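**To:** manipulation-list
**Subject:** Re: grasping soft-lined trays by the rim, numbers from Friday

Hi all,

Dean asked a few good questions last week and I'd rather answer them here than off-list, as I suspect others have the same ones. His message first:

> From: Dean Marsden
>
> Tsutomu, I read your note on the tray runs and I'd like to believe it, but a few things bother me. When you say the policy "chooses the rim", is that a learned choice or did all your demonstrations simply grip the rim? If it's the second, I'm not sure there is a result here, only good imitation.
>
> Also, how much of the gain is the glove? We tried bare fingertips on something similar at Birkett and they skated all over the place. And did you change the lighting between training and testing? Ours fell apart the moment we moved a lamp.
>
> Last one: what counts as a success? If the tray ends up in the hand but twisted, I'd call that a failure.
>
> Dean

Right, in order.

**The rim.** Fair point, and no, the demonstrations were mixed. We recorded 261 of them. In 89 the operator took the tray by the raised part at the heel, and in the rest they went for the side or the open toe end, whichever felt easiest from where the arm was. Every one of those demonstrations ended with the tray lifted, so there was nothing in the data marked "bad". Plain imitation copied the mix quite faithfully and did rather poorly with it. The toe is low and flat, and you have to get a finger under it.

What we added is very small. After each closing of the hand we wait a moment, read the finger motor currents, and nudge the wrist a little to each side. If the currents barely change, the grip is called firm. A little network learns to guess that answer from the camera view before the hand closes, and we use its guess to pick among the grasps the policy proposes. That's the whole trick! Nobody labels anything by hand. We've been calling it Korkent, mainly so the folders have a name.

With that in place the hand went for the heel rim on nearly every try, even with the trays turned round on the table. I was properly delighted when I saw the first batch, because the network has no idea what a heel is. It only knows where the currents stay still.

**The numbers.** We ran 50 trials with plain imitation and 50 with the selection step, same trays, same start poses. Plain imitation failed 19 times. With selection we failed 6 times. Of those six, four were the fingers closing just short of the rim, and two were the arm running into its joint limit at the far end of the table. I don't count the last two against the method, but they're in the total all the same.

**The glove.** It helps, and I'm not going to pretend otherwise. Both conditions had it on, though, so it can't explain the difference between them. I haven't done a full set with bare fingers. If you still have the Birkett logs, Dean, I'd love to see what the currents looked like when yours slipped — that could be very useful training data for us.

**Lighting.** We didn't move the lamps, so I can't claim anything there. The tabletop is glossy and throws back big pale patches of light, and the trays are matte black, which makes the inside of them nearly shapeless to the camera. I half expected the depth estimate to be hopeless. It is quite bad inside the tray, but the selection network seems to lean on the outline. When I blanked out the tray interior in the input, its scores hardly moved. When I blanked out the back wall, they went to mush. 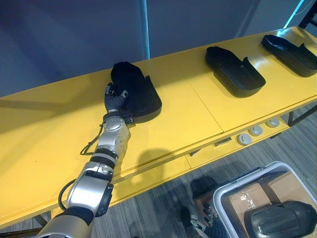 *Right hand on the rim of the nearest tray, two more further along the table.*

**What counts as success.** Tray off the table, held for the full lift, and put down inside the marked box with the toe pointing the right way. Twisted is a failure for us too. We score it from the final pose, so there's no judgement call by whoever happens to be standing there.

Things I'd still like to try, in no special order:

- the left hand, which took no part in any of these runs
- trays packed closer together, so the fingers have less room behind the heel
- the Timovard trays, which have a lower lip and may well break everything
- a shorter wrist nudge, as the present one adds a noticeable pause to each grasp

I'll tidy the code over the next couple of weeks and put it up in November along with the currents from all the trials, failures included. If anyone at Braria is still reading this list, your old calibration script saved me days of work and I'd like to include it with a credit, so please shout if that's a problem.

More questions very welcome, especially awkward ones.

Tsutomu Kaneko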